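Home Reviews Interviews Archive Subscribe Contact

The man who sells refills does not like the word "refill." He would prefer "return." We have been talking for less than a minute in the back office of his shop in Gonwood and already I have been corrected on the name of the thing I came to ask about.

"A refill is you bringing me any old jar," he says. "A return is the same bottle going around. It's a loop. People see a loop and they understand it."

I tell him I'm not sure I do. He has run the shop for five years, selling dish soap, shampoo, vinegar and cooking oil by weight, and last November he started the deposit scheme, under the name Melero. You pay for a bottle, you bring the bottle back, you get your money or another bottle. My grandmother did the same thing with milk and never called it a loop.

He laughs at that, a bit. "Sure. And then everybody stopped. I'm interested in why they stopped."

So am I, and my guess is that they stopped because it was a pain. He had 800 bottles to begin with. I ask how many are still going around, and he looks at a sheet of paper on the desk for longer than he needs to.

"716 went out the door. 64 have come back."

I ask him to say it again, in case I've heard it wrong. I haven't.

"That's early," he says. "They're in people's houses. They're being used. A bottle that's under somebody's sink is not a bottle in the trash."

Does he know they're under sinks?

"I know my customers."

This is where I have trouble with the whole business, and I told him so. A heavy-duty bottle made to go around many times takes more plastic than a flimsy one made to go around once. If it goes around once anyway, you have made things worse and charged a deposit for it. He has heard this before and doesn't get annoyed. He says the bottles need time. I ask how much time, and he says that depends on the customer, and I ask what would count as failure.

He thinks about it. "If I was still at 64 next year, I'd be embarrassed."

Embarrassed enough to quit?

"I'd be embarrassed," he says again.
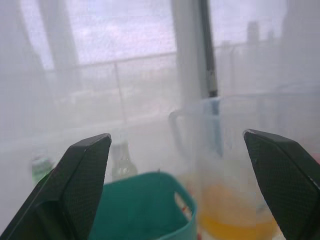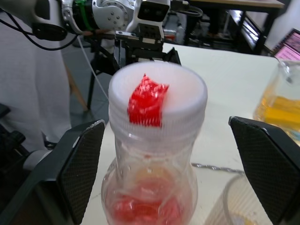
The washing is the part I wanted to understand, and it's the part he is least keen to discuss. Returned bottles go to Kinnear, a firm across the county that cleans glass for restaurants and took on his plastic as a favor. He says the bottle itself is easy. What causes trouble is everything people leave on it and in it. Take a clear bottle with a ridged screw cap, a crumpled red tab stuck over the top and some red liquid still in the bottom: that is three separate jobs before anyone can think about filling it again. The tab has to come off along with whatever holds it on. The liquid has to be poured out by somebody who doesn't know what it is. The cap, he admits, mostly gets thrown away.

"Thrown away," I say.

"Recycled. We hope recycled."

I ask whether customers are told that the cap isn't part of the loop. He says there's a sign. I look for it on my way through the shop later and find it near the vinegar, at knee height.

He is better company on the subject of money, where he stops talking like a leaflet. The deposit is too low, he says, and he knows it. He set it low to avoid scaring people off, and now it is so small that they forget it or decide it isn't worth the walk. If he raises it, the people who already hold a bottle will want the new amount back for a bottle they got at the old price.

"I could date the bottles," he says. "I should have dated the bottles. I didn't think of it, and the guy who sold them to me didn't mention it, and why would he?"

There was a plan to share bottles with a grocery chain called Kirow, so that a customer could take one home from Gonwood and drop it off at a bigger store. He brings it up himself, with some pride, and then it comes out that there has been one meeting and a couple of emails. They wanted a bar code. He wanted no bar code. I can't say I'd bet on it.

What does he say to people who think the answer is to buy less shampoo?

"I say they're right. I also say I have rent."

I liked him more after that than I had for the previous hour. He offered me a bottle to take home, deposit waived, filled with whatever I wanted. I asked for dish soap. It took a while to fill, since the pump on that drum sticks, and he wiped down the outside with his sleeve and told me to bring it back.

I said I would. It has been under my sink for three weeks and there's plenty left in it. The shop is a twenty-minute drive, and I haven't had another reason to go over there.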